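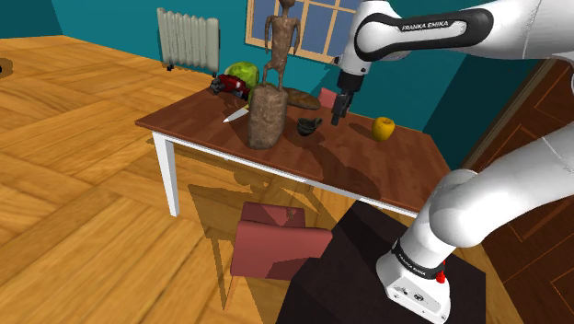 The Undstead table is a simulated robot workspace put together by Rebecca Russo and Tanvir Bhuiyan, two members of the Plencombe shared workshop, who wanted somewhere to try out their motion programs before letting them loose on anything that could be knocked off a real bench. It grew over several winters from a bare plane with a box on it into a whole furnished room, with teal walls, a radiator and a herringbone floor, and it is fondly remembered at the workshop for the amount of care that went into parts of it that have no bearing on robotics at all. The arm is a Franka Emika model on a dark pedestal, set over a wooden table where a loaf of bread may share the space with a cabbage, a kitchen knife and a tall carved figurine on a block of stone.

Background

Russo had built a small sorting machine at home, in the back half of a garage in Futham, and had spent a good part of that project gluing things back together. Bhuiyan, who came to Plencombe to use the lathe and stayed for the conversation, offered to help her move the testing onto a computer. The first version ran on a secondhand desktop under the workshop stairs and took 45 minutes to load, which gave everyone plenty of time to make tea.

The name comes from the street where the workshop had its first premises. An earlier name, Dogar, survives in the folder names and in a few of the scripts, and newcomers still ask about it.

Objects and layout

Objects are kept in a shared library and can be swapped from one layout to the next. The builders leaned toward household things of awkward shape – fruit, tools, ornaments, old kitchenware – on the view that a program which only ever meets neat cubes will learn very little about the world. Members were invited to add models of their own, and 7 of them did so in the first year, with results that varied a good deal in polish.
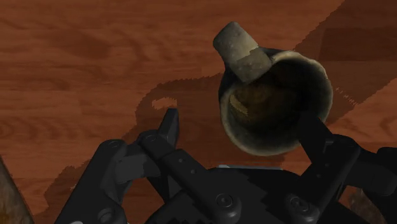 The gripper with one finger against a worn metal cup, seen from above.

Cups and mugs have given the most trouble over the years. A handle changes how the whole object turns when a finger touches it, and early collision shapes treated each cup as a solid plug, so that nothing could reach inside the rim. Bhuiyan rebuilt these shapes by hand, one ring of small blocks at a time, and wrote up the method in a long and rather charming set of notes that is still pinned beside the workshop's kettle.

Viewpoints

The room can be drawn from 4 standard viewpoints, and others may be added in the settings file. A view from behind the arm was a late addition, asked for by members who found it easier to think about reaching when they were looking the same way as the robot.

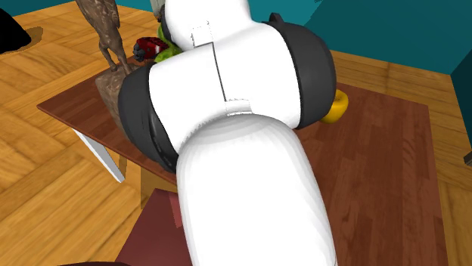

Each viewpoint is saved separately, together with its own lighting values, so a layout can be reopened months afterward just as it was left. Russo recommends keeping no more than 10 saved layouts in a folder, as the loading menu does not scroll.

Use at the workshop

The table is used mainly at the evening sessions in March, when members bring half-finished programs and run them on the big screen by the door. Copies have also gone home on memory sticks, and at least one has been fitted with a different floor.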